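Section 6. Setting up your Distine fantasy league

1. Name the league. Hoshino is taken, as are most rude words.

2. Set the squad size to 17 players.

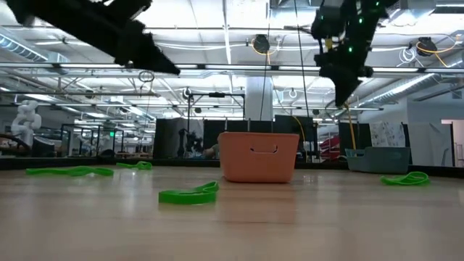 Page last changed: Jul 12, 2021

3. Pick a trade deadline. November suits most leagues and annoys the rest.

Caution: once the draft starts, scoring rules are locked, however loudly you complain.

4. Invite your managers. Allow two reminders each.

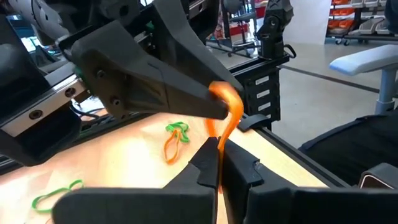
Miyuki Onishi writes that step 4 needs more reminders if your managers live in Norodport.

5. Press Start Draft.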